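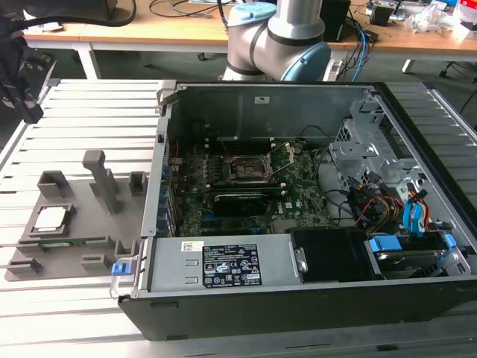 About Wirar

Wirar is a small arts organisation for people who make, study or simply enjoy art that lives on screens. We put on exhibitions, talks and evening classes, publish an online magazine and look after an archive of old personal websites. We are a registered charity and have been going for 13 years.

How we began

We started as a reading group that met once a month in the back room of a bookshop. The first thing we read together was a long essay on chat room slang, and the argument about it went on until the shop closed. A few of us were artists, a couple taught in colleges and the rest worked in offices and liked the subject.

After two winters the group put on a weekend show of animated images, borrowed from the people who had made them and projected on bed sheets. More visitors came than the room could hold. We found a bigger room for the next one, and by the third show we needed a bank account and a name.

Where we are

Since then we have moved twice. Our current home is Llewellyn House, a former printing works by the canal. The exhibition room is on the ground floor, with the classroom and the magazine office above it. For talks we take down the middle partition and seat roughly 200 people. It can be cold at that end of the building in winter, so bring a jumper.

What we show

We hold four exhibitions a year. Two are by single artists and two are group shows built on a question. Recent ones have looked at profile pictures, at the way people mourn online, and at video game maps drawn by players for other players. We like to show things in the form they were first seen in, so an early web piece may be running slowly on a small monitor with a mouse you have to push hard.

We pay all artists a fee, including those in group shows. The rates are on our Opportunities page and are the same for everybody. 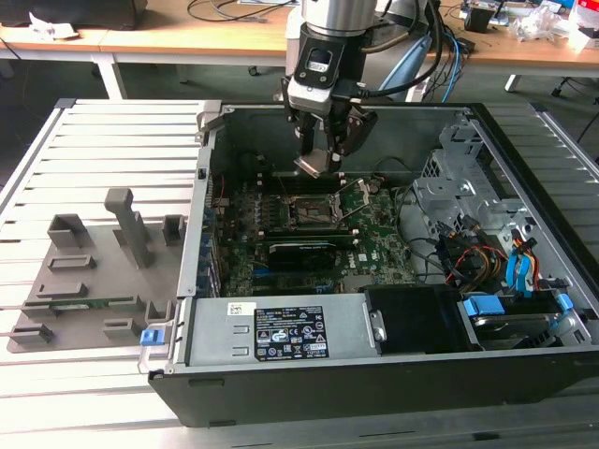
A desktop tower opened up, CPU socket empty

Dirnov, our archive

Dirnov is the part of Wirar that collects personal websites made before social media took over. It began when one of our members learned that her old web host was closing and asked if we could keep a copy of her pages somewhere. Other people asked the same thing, and we set up a proper scheme.

The archive now holds 364 sites. They include fan pages, family pages, poetry, a guide to the bus shelters of one county, and several diaries whose authors have asked us to keep them closed until a later date. We also have 2,908 guestbook messages that have been transcribed and can be searched by year or by word. Emoticons can be searched too, although you need to type them exactly as they were written.

We only take in a site with the permission of the person who made it or, if they have died, of their family. If you change your mind, we will remove your pages within a month. Researchers can visit by appointment and there is no charge for this.

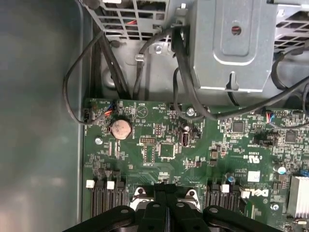
Memory slots on a Dell motherboard

Hirari, our magazine

Hirari comes out online twice a year. It carries essays, interviews and reviews, mostly by writers who are being published for the first time. We edit closely and it takes a while - please allow ten weeks for a reply to a pitch. We are always short of reviews of shows held outside big cities. We are not looking for fiction at present.

The latest issue is about stickers, reaction images and the other small pictures people send each other in place of words. Back issues are free to read and will stay that way.

Classes and talks

Evening classes run for six weeks at a time. The most popular is Making a Website by Hand, which needs no experience. We also teach pixel drawing, sound for the browser and a short course on writing about digital art. There are free places on every course for people on low incomes, and we do not ask for proof.

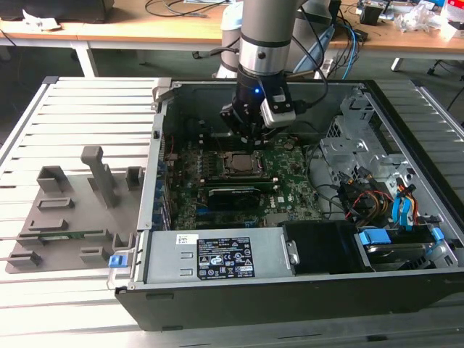
Talks are usually held once a month and cost the same as a cup of coffee. We record them when the speaker agrees and add captions before they go online, so there is often a gap of a few weeks. School groups are welcome in the mornings if they book ahead.

How we are paid for

About half of our income comes from grants. The rest is made up of class fees, memberships and hiring out the ground floor. We do not take money in return for including an artist in a show. Our accounts are published every spring and can be downloaded from the Documents page.

Getting in touch

The best way to reach us is by email. We are a part-time team and try to answer within a week - longer when a show is being installed. The building has step-free access from the canal side, and the lift goes to the classroom floor.

Page last updated February 28, 2022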